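Frequently Asked Questions: The Pendlow Interfaith Reader

We get such good questions about this book, and we love answering them! The ones that come up most are gathered on this page. If yours is missing, write to the Pendlow Books desk and we'll add it. 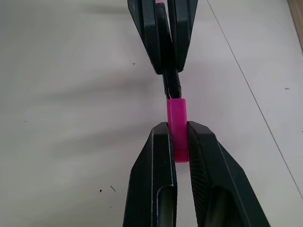
By the Pendlow Books editorial desk
Last updated 8 May 2021

What is the Interfaith Reader?

It's a collection of short readings on prayer, fasting, hospitality, grief, and the other things people of faith have in common (and a few things they really don't). Each reading runs a page or two, with a short introduction telling you where it comes from and how it's used by the community that treasures it. The paperback is 280 pages, and it lies open on a table nicely once you've broken it in.

Do I need to belong to a religion to enjoy it?

Not at all! Plenty of our readers grew up with nothing in particular and got curious later. The introductions assume no background, and there's a glossary at the back for words like "lectionary" and "niyyah." If you do belong to a tradition, start with the chapter on somebody else's. That's where the surprises are.

How many readings are there?

There are 139, arranged by theme. We went back and forth on this for months, and at one point the whole manuscript was sorted by religion. It read like an encyclopedia. Once we moved everything around by theme, a psalm ended up next to a Sikh hymn and the pair of them just sang together, so we kept it that way.

What changed in the new edition?

Quite a lot. The chapter on mourning is almost twice as long, the type is bigger, and the notes now sit at the foot of the page, so you can stop flipping to the back. We also replaced several older translations that readers found stiff. If you own the first edition and use it in a group with people who have the new one, watch out for the page numbers — they no longer match. Go by reading number instead. Those are the same up to the start of the mourning chapter. 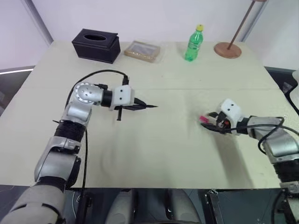
Tissue box and green bottle on the table.

Can we use it for a discussion group?

Please do! Groups of six to ten seem to work best. Pick one reading, have someone read it aloud slowly, sit quietly for a minute, then talk. The Muriithi Guide, our companion booklet, has questions for every chapter and a few suggestions for what to do when the talk stalls or one person takes over. You can download it free from our site.

Is it suitable for teenagers?

From 13 up, yes. Some of the mourning readings are heavy, so look them over first. For younger children we'd point you to Ever and Ever, our picture book of bedtime prayers, which covers much of the same ground in far fewer words.

May I copy readings for a service?

You may copy up to 400 words for a single service or class without asking us, as long as you name the book. For anything longer, or anything you plan to print and sell, please write first. A handful of readings belong to other publishers, and those are marked with a small star in the contents. We can't give permission for the starred ones, but the back pages list who can.

Is there an audio version?

There is, and we're so pleased with it. It was recorded in the old chapel at Lamonlow, where you can hear a little of the room around each voice.
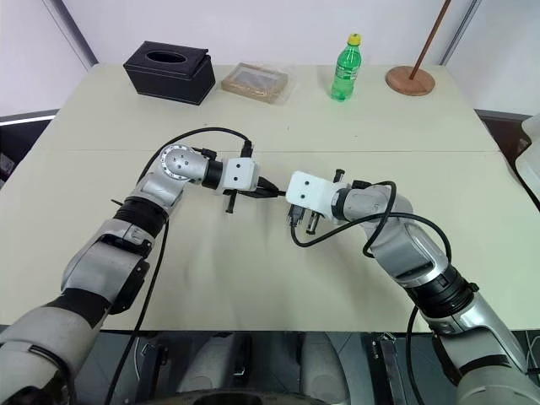 The sung pieces are given in their original languages first, then spoken in English, so allow extra time if you're playing them for a group. You can buy the whole thing or single chapters. A large-print edition is planned for September.

Do you give discounts to congregations and libraries?

Yes, on ten copies or more, and the copies can be a mix of paperback and hardcover. Order through the bulk form and put the name of your congregation, school, or library in the notes box. Returns are fine within 30 days if the books are clean.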